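Plotero Stone Sealer for Marble Counters and Tables

By Prapai Wiriya
March 16, 2023

Plotero is a penetrating sealer for marble and other soft natural stone. It goes into the pores of the stone and slows down oil, wine, coffee and water so you have time to wipe them up. It does not leave a film on top and it does not change the shine. A polished counter stays polished and a honed one stays honed.

Drendine has carried Plotero since the shop opened. We sell it in one size, a 20 ounce bottle with a flip cap, and we sell the applicator pads in packs of 12. The bottle does not come with a pad. A lint-free cotton cloth works if you already have one.

What it covers

One bottle covers almost 100 square feet of polished marble with one coat. Honed marble is more open and drinks more, so expect less from the bottle. Most kitchens need two coats the first time and one coat after that. If you are only doing a small side table or a vanity top you will have plenty left over. Close the cap tightly and keep the bottle out of the sun and it will be good next time you need it.

Testing your stone first

Put a spoonful of water on the counter in a spot you don't mind looking at, and leave it for fifteen minutes. Wipe it off. If the stone has gone darker where the water was, it is absorbing and needs sealer. If it looks the same as before, leave it alone for now. Sealer that can't get into the stone dries on top as a haze, and then you have to buff it off.

Test in more than one place. The strip beside the sink and the area next to the stove wear faster than the rest. Dark marble is harder to read than white because a damp patch doesn't stand out as much. Get down low and look across the surface toward a window.

Veins are a separate matter. A vein can be softer or harder than the stone on either side of it, and it may take the sealer at a different rate. Run your test over a vein as well as over the plain part. A thin pale vein in a dark slab will sometimes look slightly wet for an hour after sealing. Let it dry fully before you decide you need another coat.

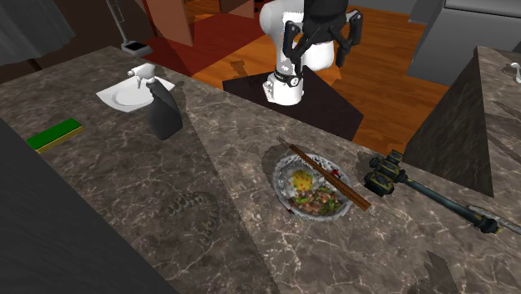 Somkiat Intarasuk wrote to us in February that the water test told him very little on his gray-brown slab until he tried it at night with one lamp on, and that he would like to see that in the directions. He got a clear result by the sink and none anywhere else, so he sealed only that end.

Sealing one end is fine. There is no line where the treated part stops, provided you wipe off the extra. We have passed the lamp suggestion on to Flidalcombe, who print the label.

How to apply

Clear the counter and wash it with warm water and a little dish soap. Rinse it twice. Soap left on the stone will block the sealer. Let it dry overnight. If the counter has been waxed, the wax has to come off first with a stone-safe stripper, which we also stock.

Open a window. Wear gloves. Pour a small puddle and spread it with the pad in overlapping strokes, working on an area no bigger than your arms can reach. Keep it wet for ten minutes, adding more where it soaks in quickly. Then wipe everything off with a dry cloth and turn the cloth often. Don't let any of it dry on the surface.

Wait 2 hours before a second coat. Keep water off the counter for the rest of the day and keep oil and anything acidic off it overnight. Full cure takes three days. You can set dishes down on it after the first night, but don't slide them.

If you do end up with haze, put a few drops of fresh sealer on a pad, rub the hazy patch until it loosens, and dry it right away.

What it won't do

Sealer does not stop etching. Lemon juice, vinegar, tomato and some bathroom cleaners react with the marble itself and leave a dull mark, sealed or not. We get more returns over this than over anything else. A dull ring under a glass is an etch. A dark ring is a stain. Plotero helps with the second kind only.

It also won't remove a stain that is already there. For oil, use a baking soda paste under plastic wrap for a day, rinse, let the stone dry out completely, and seal after that. Older stains may need it done several times.

It does nothing for scratches, chips or open seams. Paisan makes a filler for small chips and you will find it under Repair. Fill first, seal second.

Everyday care

Wipe with a damp cloth and dry it. Use a neutral stone cleaner once a week if you cook a lot. Use a board for cutting and something under anything hot.
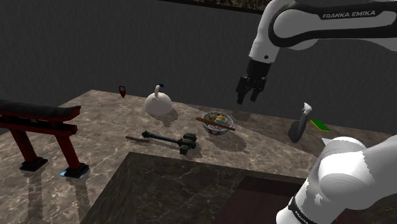
Brown and beige marble with light veining.

How often to reseal depends on use. Repeat the water test every six months. A busy kitchen may need a coat once a year, and a table that mostly holds mail can go several years without one.

Ordering and returns

Unopened bottles can come back within 30 days. Opened bottles can't, but if you have a problem with the result, write to us with the type of stone, the finish, and how long you left the sealer on before wiping. We can usually work out what happened. Sealer ships by ground only.

Comments

marlene_k
Used this on a honed vanity top. It took nearly the whole bottle for two coats, and the top isn't big. No complaints about how it came out, but buy two if you have a honed kitchen.

Dov
Does it work on travertine?

Drendine
Yes. Fill any open holes first or the sealer will pool in them.

R. Pell
Left it on too long and got the haze. The trick with fresh sealer worked on most of it. One corner needed three tries.

tess in the valley
The flip cap leaks if you store it on its side.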